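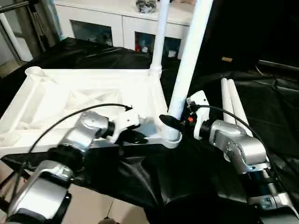
Documentation / About this collection

Mumham Stools: notes and photos on putting together plastic stools

Hello and welcome! Mumham Stools is a collection of photos and short written notes about one humble job – fitting the legs to a plastic stool. If you have ever sat on the floor with a seat in one hand and a leg in the other, wondering which way up it all goes, you will feel at home in these folders.

It began as a list kept by Rhodri Morgan while he was fixing up garden seats, and grew once Tadeusz Zalewska joined in and started writing down how each joint went together. We both love this stuff far more than is sensible.

What's inside

photos – 759 pictures, all taken during assembly
notes – 544 short text files, one per leg fitted
parts.csv – a list of every part, with our name for it
CHANGES – what we altered and when

The pictures without a note are mostly repeats of a step we had already written up.

Words we use

Seat base: the shallow piece with raised edges and diagonal ribs, laid flat while the legs go in.
Socket: the round cup at a corner. We write "empty" if there is no leg in it yet.
Collar: the ring a leg goes into. Some have a spiral thread you can see from the side, and those are our favourites to photograph!
Leg: a plain tube. "Upright" means it stands straight up from its collar, "leaning" means it is at an angle, usually while being put in.

How we fit a leg

Lay the seat base flat on a sheet. Black plastic is very good with white parts, as the edges show up clearly even when the sheet is badly creased. Bring the leg down to the collar at whatever angle is comfortable, find the opening, then straighten it. Hold the leg partway down – low enough to steer the end, high enough to see the collar. Leave the final tightening until all four are in.

A note describes one leg only. If another corner already has its leg, put that in the "also" line:

corner: front right
leg: leaning, going in
also: far right upright, far left empty

Left and right are always as seen in the photo. Rhodri used to write them as if sitting on the stool, and a few of his early notes may still be the wrong way round. Sorry!

Names

Folders are called molov, zorkska and jakubowski. These are just our nicknames for three batches of notes and say nothing about who made the stools. Molov is the tidiest and a lovely place to start.

Still to do

Stools with a crossbar between the legs
Better wording for legs that are halfway in
Checking left and right in the zorkska notes

Using it

Help yourself for teaching, drawing or writing your own instructions. Please mention Mumham Stools and tell us what you made – we would love to see it.

Last updated 19 October 2018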